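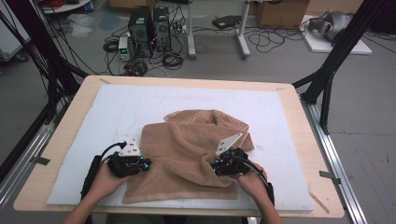

Hard water and the hotel towel: a laundry manager on linen life

Mar 15, 2024

The Rolland laundry at Mimthorpe washes for motels and two aged care homes along the Burkanura road. Its manager has run the plant since it moved out of the old dairy building, and she prefers to talk about water.

"Bore water here is hard all year and worse in March," she said. "Calcium binds with the detergent and stays in the loops. The towel comes out stiff, the motel complains, and someone adds softener. Softener coats the cotton, so then it won't absorb either."

The plant put in an ion-exchange softening unit and cut its detergent dose over the following month. She keeps a card for each batch of linen, and the bath towels bought before the change averaged 100 washes before they were pulled. The current batch is past that figure and still in service.

Asked what ends a towel's life, she named the hem. "The pile can look fine. The side hem goes first, then the corners. Once the stitching lifts, the dryer does the rest. We re-hem once. After that it's cut down for rags."

Colour is a separate matter. White towels can be bleached, but she uses peroxide at a moderate temperature and keeps chlorine for the care home loads that require it. Tan and grey stock from Pruvside is washed apart, with no bleach at all. Sunscreen is the stain she dislikes most. "It reacts with iron in the water and goes rust coloured. If you bleach it, it sets. You need a rust remover, and you need it before the dryer."

Last month the plant handled 1,611 bath towels and 895 bath mats. Mats are dried at a lower setting and come off slightly damp, then finish on racks. Towels are weighed on a sample basis to check for residue. A clean one that has gained weight goes back for a rinse with no detergent.

Her advice for homes on the same bore supply was brief: use less powder, leave room in the drum, and shake each towel before it goes on the line. She would not recommend a brand.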